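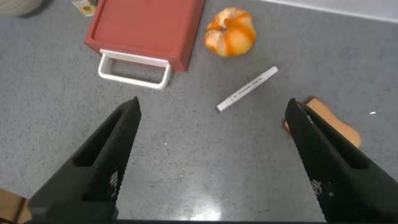
Figure 3. Wrist view during the open-day session, with the gripper open over the counter. The red item with the white handle, the pumpkin and the marker are visible beyond the fingertips.

4.2 Public demonstration

The system was shown to visitors at the Porkama site on March 12, 2019, using the same software build as the laboratory trials in Section 4.1. No settings were changed between the two, apart from the speed limit, which was lowered to 200 mm/s at the request of the host. Visitors stood behind a rope and chose the next target from a printed list. An operator entered the choice in the Jovik interface and kept one hand on the stop button throughout.

The counter held ordinary household objects of mixed size and shape. Its speckled, glossy surface differed from the matte table used in February, and glare was a concern for the wrist camera. A bright reflection can be seen between the fingers in Figure 3. Frames were logged whenever the planner issued a new grasp pose, for a total of 1,343. Of these, 1,282 passed the exposure check described in Section 3.4 and were kept for analysis. The rest were set aside and are included in the Wibisono archive under a separate label.

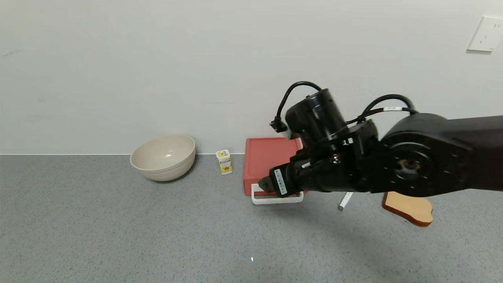 Figure 4. The arm over the counter, with the gripper in front of the red board. A bowl and a small carton stand to the left.

Items close to the wall limited the approach angles open to the arm. The Duden planner returned a valid path for 92 percent of visitor requests on the first call. Most of the remaining requests were met after a second call with a wider wrist tolerance, and the others were withdrawn by the operator. Withdrawn requests are counted as failures in Table 5. Visitor comments were collected on paper cards and are discussed in Section 5.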